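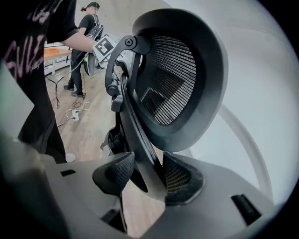 Fulvio Pace wrote back after the first release that the word "informal" was doing too much work, and that a street vendor with a permit and a cousin paid in meals should not sit in the same column. Version 2 splits them.

Skikent Household Work and Mutual Aid Survey

Contents

The data cover 500 households in the Rulla and Martinelli districts of Skikent. Each household answered the same questionnaire twice, once during the restrictions and once after the markets reopened. There is one row per household per round.

Files

households.csv – size, district, rent status, main source of income
work.csv – one row per working adult, with type of work and hours
aid.csv – help given and received: cash, food, child care, rides, tools
codebook.txt – all variable names and answer codes

Work types

The old field informal is gone. Use work_type, which separates licensed self-employment, unlicensed self-employment, day labor, unpaid family work and wage jobs without a contract. Scripts written for version 1 will fail on this field and need to be changed by hand.

Known problems

Only adults 18 and over were interviewed. Work done by teenagers shows up in aid.csv if the family mentioned it, and otherwise not at all.

Cash loans between relatives are coded as aid, even when they were later paid back. The repaid field is blank for most of the first round – the question was added late.

Sunday work is undercounted in Martinelli. The interviewers there asked about "the work week," and many people took that to end on Saturday.

Households that moved between rounds were dropped, so do not use the data to estimate how many people left the city.

Privacy

Street names and employer names have been removed. Please don't try to match households to the Wulov tenant lists.

Use

Free for research and teaching. Cite the survey by its full name and give the version number. Send corrections with the household ID and the file they apply to.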